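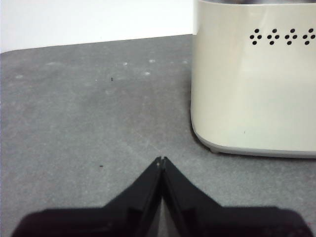
4.2 Mounting of the wrist camera and the fingers

The arm was built by the first author in the family garage and was later moved to the shared workshop, where all the tests of this paper were made. We call it Stoledex. Its base, the first three joints and the controller are the same as in Section 3. In this section we treat only the last part of the arm, namely the gripper, the small camera above it and the way in which both are fixed together.

In the first version of the build the camera was held by a bent metal bracket, fixed with two screws. This bracket was simple to make, but it moved when the arm stopped quickly, and after one afternoon of work the fingertips were no more at the same place in the image. We had to calibrate again each time. Leire Herrero proposed to put the camera and the gripper on one common plate, and this plate is what we use now. It was printed in one piece and finished by hand with a file. The four holes were drilled after the printing, not printed, because the printed holes came out too narrow for our screws.

The position of the camera was chosen with one condition, that the two fingertips must meet a little below the middle of the image. When the fingers are closed, they make the shape of a roof in the lower part of the view, and the upper part remains free for the work surface and for the objects that the arm is going to approach. An object at the side, for example the off-white container with the rows of small black holes, can then enter the image before the fingers come close to it. The price is that the body of the fingers always covers the bottom of the image. We did not try to remove this area by software. We only apply a fixed mask to it, and the mask is drawn again if the plate has been taken off.

The fingers are black and angled. A lighter color would perhaps be better for finding their edges on a dark table, but on our gray surface the black gives enough contrast, and we kept it. Nicanor Herrero made a second pair with longer tips. They bent too much with heavy parts and they are not used in the results.

4.3 Holding of soft pieces

Soft pieces were the most difficult for our build. The motor of the gripper has no force sensor, so the controller knows only the position and the current. With a rigid part the current rises in a clear manner at the contact. With a soft part it rises slowly, and the threshold that is good for a screw box will press the soft part until it loses its shape. We therefore close the fingers in 18 small steps and we compare the image before and after each step. The closing stops when the piece between the tips moves together with them.

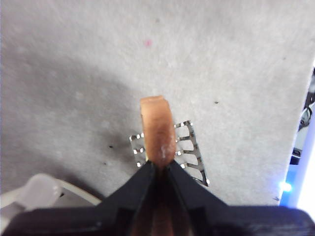 Figure 5. Wrist camera view with a soft-looking tan piece held upright between the fingertips. A silver metal strip lies on the gray surface behind it.

Figure 5 also shows a difficulty that we had not expected at the beginning. The held piece hides the central part of the metal strip, and the strip has shiny edges and open windows that produce many strong lines in the image. The simple edge method of Section 3 took these lines for the contour of the piece. The broad shadow on the left half of the surface adds one more false border. We solved the first problem by using color together with edges. For the shadow we have no complete solution, and the threshold is still set by hand when the lamps of the workshop are changed.

The data for this section were recorded in February, in six sessions. In total we kept 3,409 images from the wrist camera, and in 1,177 of them a piece is held between the fingers. The labels were made by Gonzalo Benítez and checked by the first author. Images in which the two did not agree were discussed one by one, and the label was corrected if it was necessary.

One practical remark may be useful for readers who want to repeat the build. The cable of the camera should leave the plate at the side of the last joint and have a free loop there. In our first wiring it was tied along the finger motor, and the image was lost at certain angles of the wrist. The lengths of the cables are given in Appendix B, with the drawing of the plate.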